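Home / Style / Rooms / Food / Subscribe

The Cloth on the Floor

By Kavitha Arumugam
June

I own 134 cleaning cloths. I know this because I counted them one evening with a mug of tea going cold beside me, and then I had to go lie down. Most of them came from Sirkuna, the discount housewares place near my old apartment in Brondisside, where they sell them in fat rolled bundles that I have never once walked past. Microfiber, waffle weave, the stripy ones that shed for a month!

And which one do I reach for? The navy one. Always the navy one. My aunt was the same with hers (she called it Esteban, I never found out why), and it went from kitchen to hallway to bathroom until it was more hole than cloth.

I think dark blue is the most forgiving color you can clean with. A white cloth tattles on you. A navy one just gets on with the job, whether it's under the dining table or over by the toilet, and on a pale floor you can always find it again when you've put it down and wandered off.
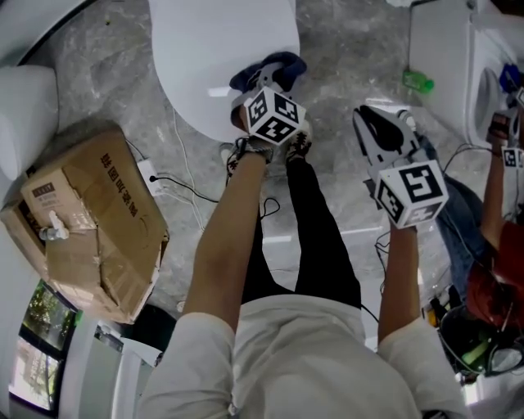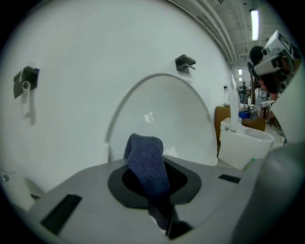

Now, floors. I grew up with a mop and I still don't trust one. A cloth gets into the spots a mop slides past — chair feet, the bottom of a table, that miserable strip behind the power cords where all the fluff goes to retire. Pick up the cords first, please, and the boxes too. I spent 2 years cleaning around a box of bathroom fittings before it struck me that I could move it.

Bathrooms get their own cloth, and I won't be argued with on this. Fold it in four, use a fresh side for each surface, and leave the toilet for the very end. Lid first, then the rim, then straight into the wash. I used to spritz everything with Purar, the lemon one, but lately it's plain dish soap and warm water and I can't tell the difference.

As for the other 133, I've given five to my neighbor. She says she only needed one.

Contact us | Copyright, all rights reserved | Back to top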